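Mulgate releases new version of its tracking software

Mulgate has released version 4 of Premari, its software for following the position of hand-held grippers. The new version finds the printed markers faster when the hand turns quickly. It was tested in September on 3285 recordings, and in 2761 of them the path was complete without correction by hand.
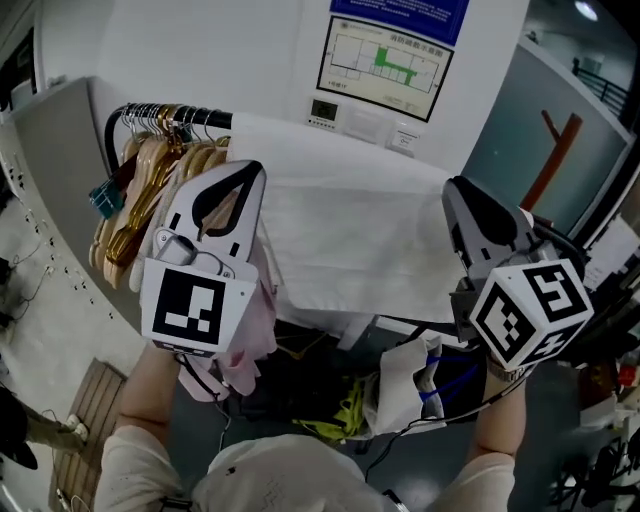 Hand-held grippers with printed markers, near a rack of clothes hangers.

"Cloth is difficult for us, as it can cover a marker at any moment," said Danai Chrysikopoulos, who leads the perception work. The planning module stays the same for now. Users of version 3 can keep their calibration files.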